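Onions from seed, again

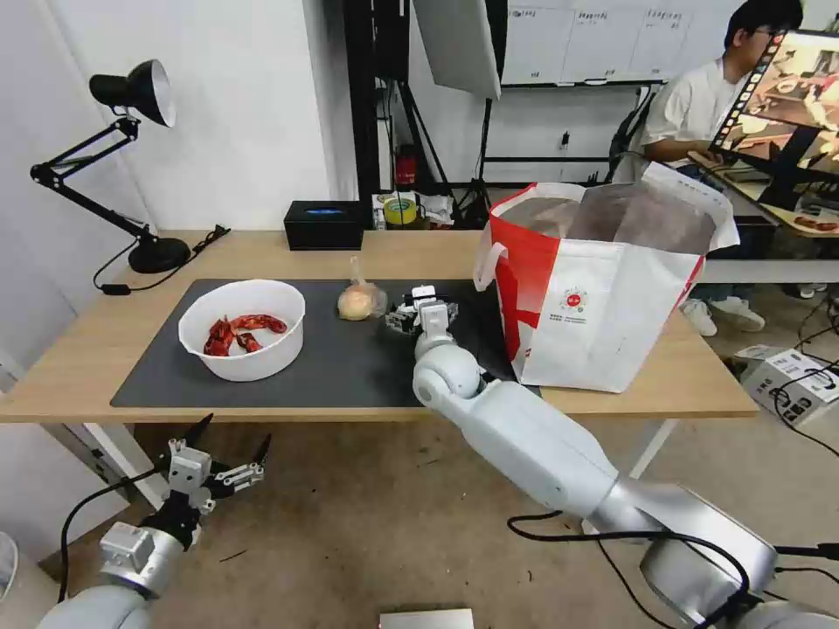 A white bowl and a plastic bag on the gray mat.

I start onions from seed in January. Most people I know buy sets in spring and do fine, and for years I did too. Then Revathi Namboodiri gave me half a packet of a yellow storage type and I've been stuck with the habit.

The seed doesn't keep. I had a packet two years old last winter and sowed the whole thing to be safe, and got a thin, patchy tray with a few seedlings along one side. So this time I bought fresh, same variety, and threw out the old ones.

I use a deep tray with ordinary seed mix, wet it first, and scatter the seed on top. Then a light cover of mix, a sheet of plastic, and onto the shelf in the back room. They come up bent over like hairpins. Once most of them are up, the plastic comes off and the light goes on, a couple of inches above the tips. When the tops flop I cut them back to 3 inches with kitchen scissors. The trimmings go in eggs.

Graham Sowerby, two plots down from me at the Clidholm gardens, sows his in little clumps and plants each clump out whole. He says the bulbs push each other apart. I tried it with one short row last year and the bulbs were smaller but perfectly good, and weeding was a lot quicker. I may do half the bed that way.

The bed itself needs work. It had squash in it and I left it later than I should have, so there are still stems to pull. I spread compost over the near end in the fall – the far end got nothing because I ran out. If the ground isn't frozen this weekend I'll take the barrow over and finish it.

I also want to move the garlic marker, which has blown over and is now marking the path.

Still eating last summer's onions, by the way. They're hanging in net bags in the garage. A few have gone soft at the neck and I use those first. The red ones never last as long as the yellow, so I'm not growing as many reds this year, maybe one row along the fence where the leeks were.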